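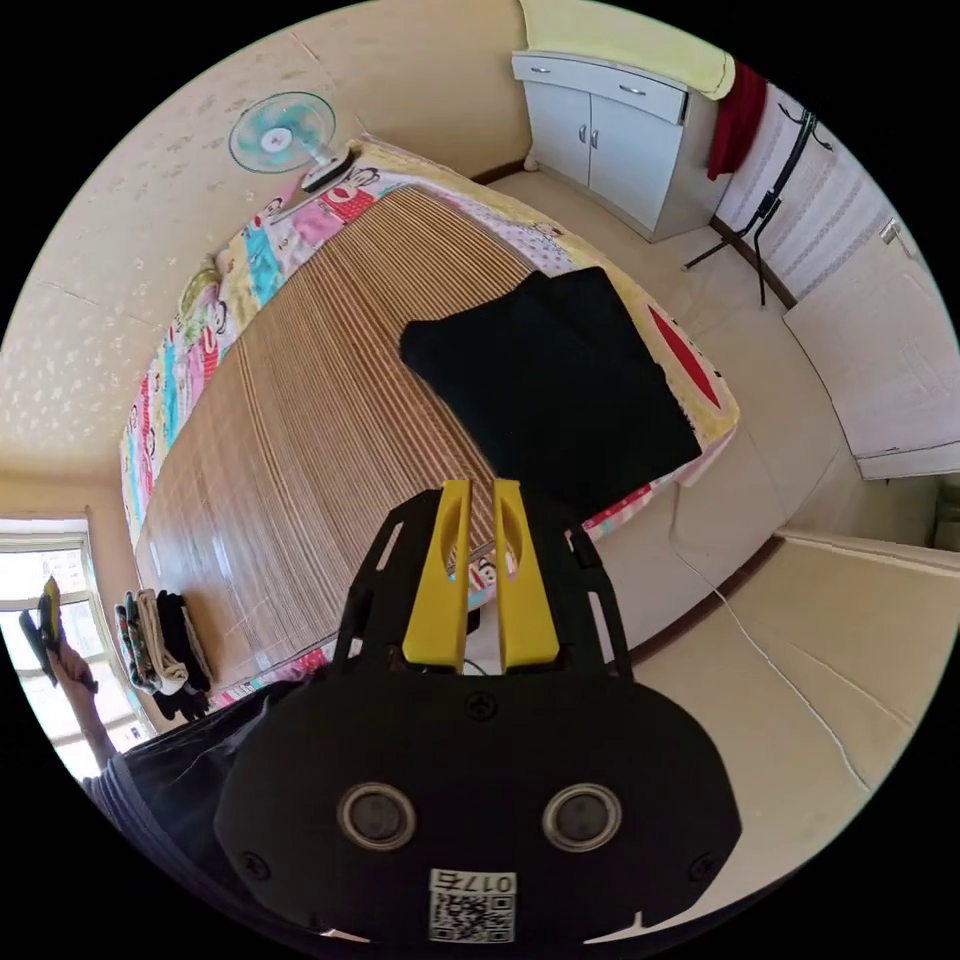
Virketti reckons the first hour is the worst, and that your wrist knows it before you do. I'd asked for one bit of advice on the newsletter's message board before having a crack at hand-teaching, and that was the reply I got. Fair enough!

So, the news. Zorgate opened its household tasks round on July 4, 2020, and it's all bedroom stuff this time: folding, moving clothes about, tidying the top of a bed. You don't program a thing. You hold the gripper yourself, do the chore with its two yellow fingers in place of your own, and the recording goes off to become a lesson for a robot arm that has never met a jumper in its life. The target is 3,000 recorded goes by the end of the round, and when I last checked the tally they had 132. Early days, but I'm pretty chuffed for them.

I've followed these projects for a while (the remote-control ones mostly, where you sit with a joystick and swear at a screen) and this way of doing it feels a lot friendlier. With a joystick there's always that little lag, and you end up steering like a learner driver in a car park. With the gripper in your hand you just reach. Your arm already knows how to get to the far side of a mattress, so all you're really learning is how to pinch.

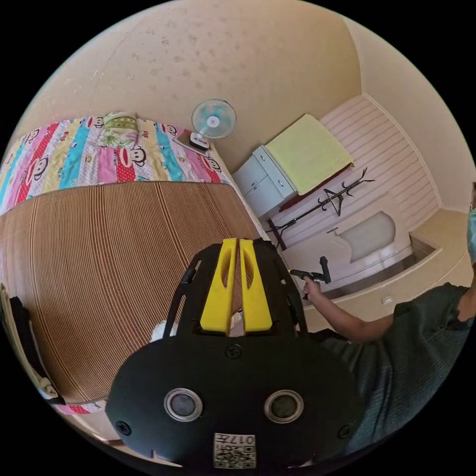 Hand-held gripper number 017 beside the bed.

Pinching is the tricky bit, mind you. Cloth is a shocker. Grab too much and the whole pile comes with you, grab too little and it slides out, and a black top on a bed gives you no edges to aim for at all. The round's notes ask for each go to be kept under 45 seconds, and for you to start again from a fresh spot every time so the robot doesn't just memorise one corner of one bed. I thought that was fussy until I tried it with a pair of kitchen tongs and my own washing. I did 8 folds and every one of them was different, and only a couple I'd want anybody copying.

There was a bit of grumbling on the board about whether messy goes should be counted. Sisay's last round, back in June, threw out anything with a fumble in it, and plenty of people were cranky about losing their work. Zorgate is keeping the fumbles, as long as you recover and finish the job. I'm all for it. My folding is mostly recovery anyway, and a robot that only ever sees tidy folding is going to be stumped the first time a sleeve flops the wrong way.

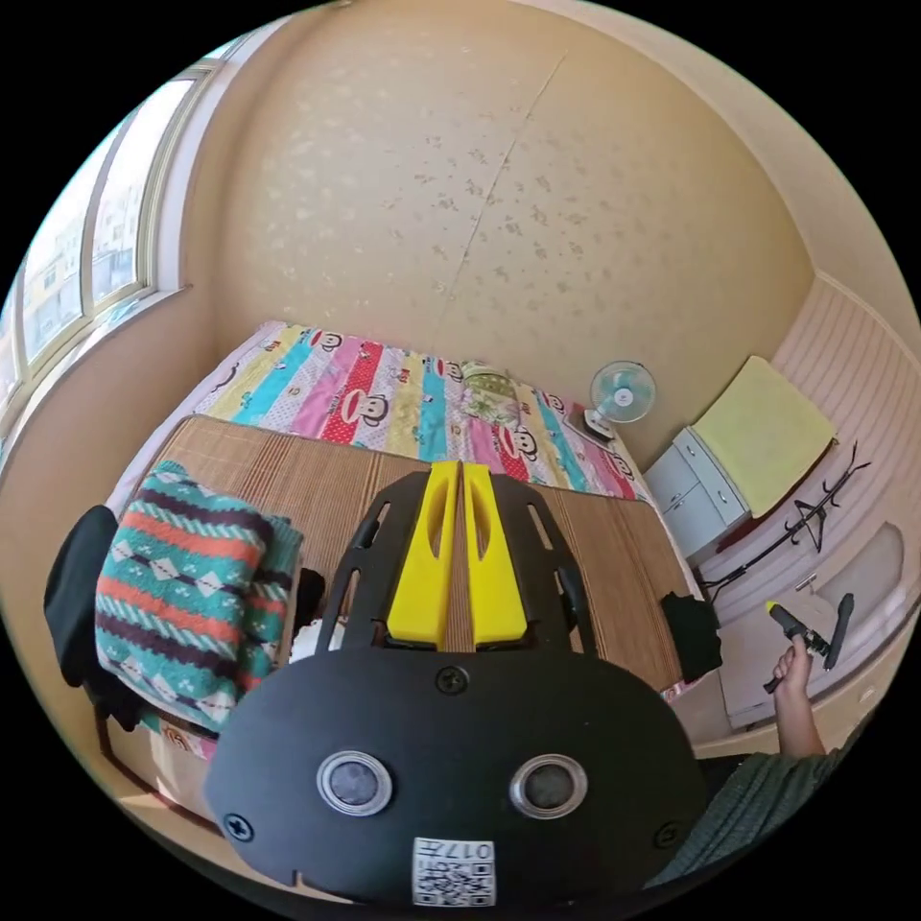 What's next

Brornon has the kitchen round after this one, with cups and tea towels on the list, and sign-ups go through the same board. I've put my name down and I'm practising with the tongs in the meantime.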